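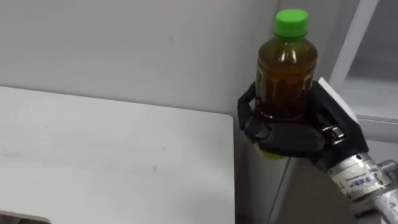
Zoltthorpe has put a price and a scope on its household manipulation service, and the scope is narrower than the November announcement suggested. Subscribers get a remote setup session, a library of trained pick-and-place skills, and a block of hours in which new objects can be added. They do not get a robot. The service, called Amegashie, runs on humanoid platforms the customer already owns, provided the hands have separately driven fingers and there is a camera at head height.

We were given access to the refrigerator package, the first of the skill sets to leave closed testing. It covers drinks containers, a table or counter as the starting point, and a compartment at a height the arm can reach without a step. Opening and closing the door is sold as a separate module and was not part of our review.

The software divides a transfer into approach, enclosure, lift, carry and release. Each stage has its own stopping condition, and the operator can set any of them to wait for confirmation. In a kitchen the wait is useful at enclosure and a nuisance everywhere else. Hand camera input is optional. The head camera does most of the localization, which puts a practical limit on clutter: an object fully behind another object is treated as absent.

Floor planning is the weak part of the documentation. The manual gives a clear working radius for the arm but says little about where the feet should go when the counter and the refrigerator stand at right angles or share a corner. Stance is chosen by the planner from a rough map made during setup. If furniture moves by more than a hand's width, the map has to be made again, and that takes a full session.

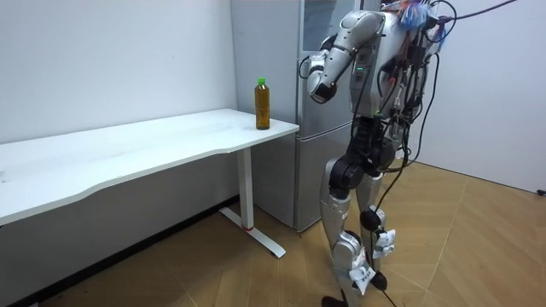
The robot at the desk, with the green-capped bottle near the corner of the tabletop.

Zoltthorpe quotes 242 supported container shapes. The list is searchable by height, diameter and cap type, and most of what a grocery store sells in a screw-cap bottle is on it. Cartons with folded tops are missing. So is anything with a handle. Adding a shape takes 74 demonstrations under the standard plan, done by teleoperation, and the company processes them overnight. Customers can submit fewer, but the resulting skill is marked provisional and will not run unattended.

Placement is handled more loosely than pickup. The default release setting accepts any stable resting position inside the compartment, upright or on its side. A stricter mode requires the container to finish standing, and it needs more clearance above the shelf than many small refrigerators have. The setting is three menus deep. Buyers who keep opened bottles should find it before they do anything else. 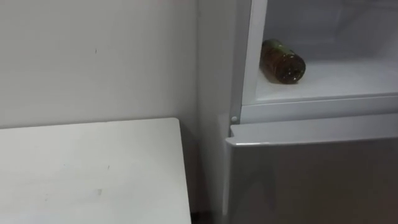

Fuseini Abubakari thinks the loose default is the wrong choice for a paid product. In his view a drinks package ought to ship with upright placement turned on and let the customer relax it, and he would accept more refused placements as the price. He also wants the release log to record final orientation, a field the current version leaves out.

The log is otherwise good. Every attempt gets a line with stage times, grip force at each finger and the reason for any stop. Files export as plain text. The competing Burnano service offers a better viewer but locks the raw values behind its upper tier – a poor arrangement for anyone trying to work out why a grasp was refused.

Grip tuning is where the service earns most of its fee. The planner brings the hand in from the side with the thumb low and the fingers upright, then closes in two steps: a light one to center the container and a firm one before the lift. Thin plastic is recognized as a class, and the firm step is capped for it. The cap can be raised by hand. We would leave it alone for full bottles and lower it for partly full ones, as the walls give more once there is air inside.

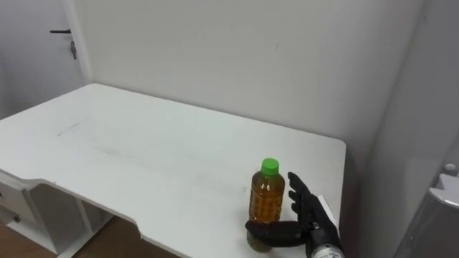 Edem Nutsugah

Pricing follows the number of active skills. The basic plan is $101 a month and includes the refrigerator package with two others of the customer's choice. A one-year license for a single robot, with the door module and all current packages, is $1,811 paid in advance. Demonstration processing is included in both. On-site setup is not offered at any price, although Zoltthorpe says its distributor Miromness may add it for some regions.

For a lab or a demonstration kitchen with a fixed layout, the annual license is the sensible purchase. Anyone who rearranges furniture often should take the monthly plan and see how many remapping sessions it costs them. Existing users of the closed test keep their shapes and logs but have to redo the floor map under the release version.

Related
Burnano opens its upper tier to single-robot owners
Head camera or hand camera: what localization needs
Miromness adds spare finger joints to its parts list
Reading a grasp log, part two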